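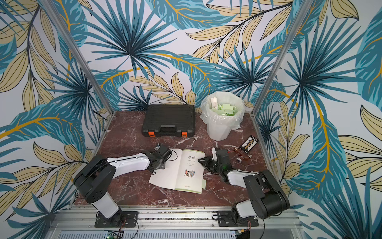
What does the flaw in Trilgate's update client let an attacker do?

Anyone able to sit between the software and the internet, such as the operator of a rogue wireless hotspot, can feed it a tampered update that the computer will install with full system rights.

Dirken, the company that makes the Trilgate remote access software, released version 412 on 3 June 2025 to close the hole. All earlier versions for desktop computers are affected. The mobile apps get their updates through the phone makers' stores and don't use the faulty code.

The problem was found by Renaud, a security testing firm, during a paid review of a customer's network. The firm reported it privately to Dirken in January and has now published a technical note.

According to the note, Trilgate's update client makes two requests when it looks for a new version. The first fetches a small text file, known as the manifest, which lists the current version number, the download address and a checksum of the installer. The second fetches the installer itself. Both requests go over an encrypted connection, and the installer is compared with the checksum before it runs.

The weakness is in how the first connection is handled. When the server's certificate fails validation, the client is meant to stop. Instead it writes a warning to a log file, waits 40 seconds and tries again with a fallback library called Ondo, which was configured to accept any certificate at all. An attacker who presents a forged certificate only has to wait for the second attempt.

Once the manifest is under the attacker's control, the checksum offers no protection. The attacker writes a new one to match the malicious installer. Trilgate installers do carry a digital signature, but the client checked only that a signature was present and did not check who had made it. Renaud's testers signed their own file with a certificate they had generated themselves, and the client ran it.

The update service starts with the computer and runs under the system account, so the person at the keyboard doesn't need to be an administrator and doesn't see a prompt. In its default setting the client looks for updates every 25 minutes — often enough that a short stop on a hostile network would be sufficient.

Dirken said the Ondo fallback was added to help customers whose network filters inspect encrypted traffic and replace certificates along the way. It was supposed to be switched on by an administrator, but the setting was read incorrectly and the fallback was active on every installation. The company said it has no evidence that the flaw has been used in an attack. It added that its servers would not record one, as the traffic would never reach them.

Version 412 removes the fallback completely. The client now stops at the first certificate error, and the installer must be signed with a key that belongs to Dirken and is built into the program. Organizations that use traffic inspection will have to add their own root certificate to the operating system's trusted store, or exclude Trilgate's update address from inspection.

Because the old client is the part at fault, Renaud advises against using the automatic update to move to the new version on any network that isn't trusted. The installer can be downloaded through a browser and run by hand. Administrators who can't do this right away can disable the update service, which doesn't interfere with remote sessions.

Past attempts may leave traces on the affected machine. A failed validation is recorded in the file update.log with the code 900, followed by a second entry when the fallback connects. The pair of entries is also produced by ordinary traffic inspection, so on an office network it doesn't prove an attack. On a laptop that was connected to a public hotspot at the time, the note says, it should be treated as suspicious and the machine should be rebuilt.

The log is overwritten once it reaches its size limit, which on a computer in daily use takes about a month. Renaud recommends copying it before installing the new version, as the installer deletes the old file.

Dirken rates the flaw as high severity. Renaud rates it as critical, citing the lack of any user interaction. The firm is holding back its test code for now, but said the published description is detailed enough for a skilled attacker to reproduce the work.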